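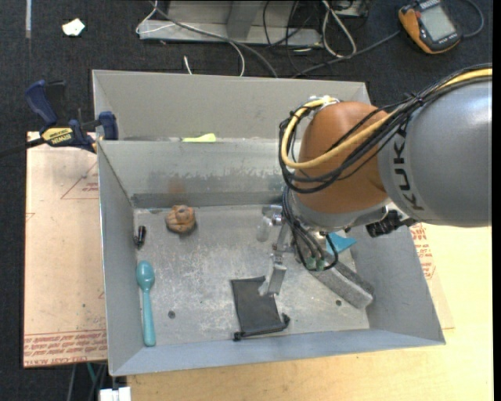 Kazue Wada

Mercredi 25 décembre. Tout le monde digère, moi j'ai ouvert le tableur. Oui, je sais, il y a plus festif, mais le budget de Carkport doit être bouclé en janvier et c'est le seul moment de l'année où mon téléphone me laisse tranquille !

Donc, les sous. Pour ceux qui arrivent en route : Carkport, c'est notre projet de tri d'objets en vrac. Un bac en tôle, un bras KUKA, une pince à doigts, et on lui demande d'attraper des choses qui n'ont rien à voir entre elles : une cuillère en plastique, une pochette à cordon toute plate, un long bloc gris un peu feutré... La pochette, c'est ma hantise, parce qu'un objet mince posé sur de la tôle, il faut que le doigt du bas arrive pile au bon endroit. Du coup la première ligne du tableau, la plus discutée aussi, c'est la pince.

J'ai deux devis sous les yeux. Celui de Sakamoto est le plus cher, mais il comprend un jeu de doigts de rechange et une journée de mise en route. Celui de Clondo est plus léger de 900 euros, sauf que les doigts sont en option, que le port est en option, et que j'ai l'impression que la politesse aussi (j'ai relancé 3 fois avant d'avoir un prix). Une fois tout remis à plat, l'écart fond à 570 euros. Je penche pour Sakamoto. J'attends quand même de savoir en combien de temps ils livrent une pièce cassée, parce qu'une pince à l'arrêt, ça met tout le reste à l'arrêt avec elle.

Deuxième ligne : les câbles. On sous-estime toujours les câbles ! Entre le jaune qui fait sa boucle autour de l'articulation et le faisceau noir qui l'accompagne, le poignet de notre bras est déjà bien habillé, et j'aimerais que ça pende moins au-dessus du bac. J'ai donc prévu des gaines souples, des colliers, des connecteurs d'avance. Le panier est prêt chez Farnell, il dépasse un peu les 100 euros, et je l'ai refait en entier en m'apercevant que j'avais pris des connecteurs mâles partout. Ne riez pas.

Troisième ligne, celle que j'avais oubliée l'an dernier : la fixation. Un serre-joint Irwin sur le rebord, ça dépanne très bien, j'en ai toujours un sous la main, mais je voudrais des brides vissées à demeure pour retrouver la même position d'une semaine à l'autre. Là je n'ai pas encore de chiffre. Je vais demander à un tôlier du coin, et tant que j'y suis lui faire chiffrer un deuxième bac, avec les mêmes parois évasées. Le fond du nôtre est plein de rayures, ça fait partie de la vie d'un bac, mais j'aimerais comparer les prises sur une tôle neuve.

Ce que je n'achète pas, en revanche : un deuxième bras. On me pose la question à chaque réunion. Il faudrait l'alimentation, le contrôleur, la place, la formation, et quelqu'un pour s'en occuper - c'est-à-dire moi. Je préfère mettre l'argent dans les pièces qui s'usent et dans une petite réserve pour les imprévus, que j'ai appelée « divers » dans le tableau pour ne fâcher personne.

Il me reste à trancher pour les objets eux-mêmes. Jusqu'ici je pioche dans les tiroirs et les fins de stock, c'est gratuit et c'est varié, sauf que le jour où une pièce disparaît je n'ai pas la même pour la remplacer. Je pense acheter une série en double, avec du brillant, du mou, du biscornu. Si vous avez des idées d'objets vraiment pénibles à saisir, les commentaires sont ouverts, et je prends aussi les adresses de tôliers patients.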